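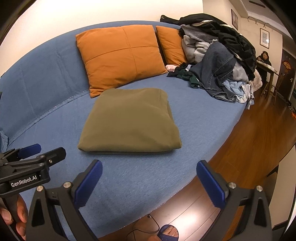
What did the open day at the Ista apartment cover? Laundry folding, from recording a person's hand movements to running the same fold on a fixed two-arm robot.

Gramodix opened the Ista site to visitors in October, with the first group admitted at 10 in the morning. Groups were limited to 12. The site is a furnished apartment that the company uses for household manipulation work. Its robots are kept at a second address, the Ardeleanu building, and the afternoon half of the program took place there.

The morning session dealt with data. Operators work through mixed clothing with a hand-held two-finger gripper, and each fold is logged as one episode. An episode starts when the fingers first close on the garment and ends when the folded bundle is released. Garments are taken from a heap, with sweatshirts, denim and smaller items mixed together. The olive-green piece folded on the light blue bed is the kind of result that the protocol accepts: square corners, edges rolled slightly under, layers lying one over another at the front.

Soft surfaces are part of the test plan. A bed gives under pressure, and a fingertip that would stop against a tabletop can push into the cover and drag it along with the garment. Gramodix staff said that early policies trained only on table data failed often on bedding for this reason. The current set, named Fladorura, mixes the two. It holds 3000 recorded episodes, of which 2853 passed review. The rest were rejected, mostly for dropped garments or gaps in the position track. Rejected episodes are kept in a separate folder and are not used for training.

Visitors were allowed to try the gripper. Most had difficulty with the first grasp, which has to take one layer of cloth and leave the layer under it in place. The advice from staff was to approach at a low angle with the fingers wide, close slowly, and lift a short distance before moving sideways. Sleeves are folded in before the body of the garment. Thick hems are gripped beside the stitching — a grasp directly on the seam tends to twist the cloth.

At the Ardeleanu building, the two-arm robot was run on shirts and towels placed on a padded platform. It was given no instructions between garments. Towels were handled without trouble. Shirts took longer, and on 2 occasions the robot opened a partly finished fold and began again. Staff described this as expected behavior. The controller compares the outline of the cloth with the expected outline after every step and repeats the step when the two differ by more than a set margin.

Questions from visitors were mainly about speed and sorting. The robot is slower than a person at every garment type in the set, and no target speed was given. Sorting is not part of the present work. The robot picks the garment nearest to it and does not separate items by owner, color or fabric. Asked about fitted sheets, staff said that none are included in Fladorura and that no date has been set for adding them.

A technical note on the review procedure was handed out at the door. It lists the grounds for rejecting an episode, the file layout and the calibration routine for the gripper, which is repeated at the start of each shift. The note also states that operators may rest a garment on the bed between folds, provided that the fingers are fully open before the next grasp.

Gramodix plans to hold another open day at the Ardeleanu building once the work on trousers is complete. The Ista apartment will remain in use for recording and will be closed to visitors until then.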